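Talks > Robotics > Speaker Notes

Posted in: Talks, Teleoperation, Teaching by Demonstration

About Talks Notes Slides Contact

Let Me Show You: Teaching a Hand from Across the Room
Speaker notes, Eleni Trajkovski, Hulthorpe, 30 May 2025

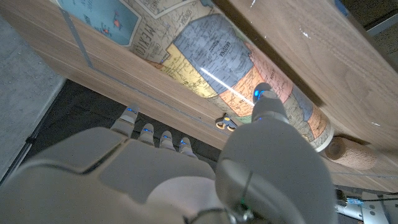 Slide 1. Ivo's thumb on the rolled map, seen from the wrist.

OPENING (leave the slide up)

Say hello, thank Despina Hodžić for the invitation. Then go straight to the thumb. Ask the room where they think it's pushing, and how hard. Let them guess! You can see the contact, you can read ARIZONA on the paper, and you still can't tell the force. That gap is my whole talk.

Explain the setup fast. I wear a glove, Ivo copies my fingers, and I drive the arm with my other hand. Every session gets saved as a demonstration: wrist video, joint angles, fingertip pressure. The policy learns from those and never gets a line of code about maps.

WHY A ROLLED MAP

People expect blocks. I love blocks, but a block forgives you. Paper on a roll gives a little, it wants to turn, and if you squeeze it like a mug you crease it (I have creased a lot of maps). Point out the cork roll off to the right on the wood. Similar shape, completely different feel under the thumb, and the same grip has to adapt. The small scissors are down by the thumb, so the hand also has to learn what to leave alone.

Don't spend long on the shine across the paper, but do mention it. Bright streaks like that are hard on a vision model, and we keep them in the training set on purpose.

THE NUMBERS

1,777 demonstrations in the full set, collected since January. 284 of them are rolled objects. We had 6 operators, and 2 of those had never touched a robot before. Pause here — the beginners gave us some of our most useful data! They hesitated, corrected, backed off and tried again, and the policy picked up the backing off. My own demos were fast and smooth and taught it very little about recovering.

GLOVE OR BY HAND?

We tried both. Moving the arm by hand is wonderful for big motions: you hold the forearm, you feel the weight, you know where the elbow is going. Fingers are another story. Try bending four fingers and a thumb on somebody else's hand all at once. (Get the front row to try it on a neighbor, it always gets a laugh and takes twenty seconds.)

So now we place the arm by hand and do the fingers by glove. Credit Corero for the glove and Vasić for the logging software, which lets me throw out a bad take before I've even stood up.

WHAT STILL GOES WRONG

Thumb timing. I tend to bring my thumb in early, and Ivo learned that from me like a kid picking up an accent. Play the clip if there's time. Also drift in the glove: recalibrate between objects, even when you feel sure it's fine.

QUESTIONS

Somebody will ask about force feedback. Yes, we want it, and the next glove has a buzzer at each fingertip. If they ask about the code, send them to Despina at the break. Glove is on the side table for anyone who wants a turn. Medium and large only.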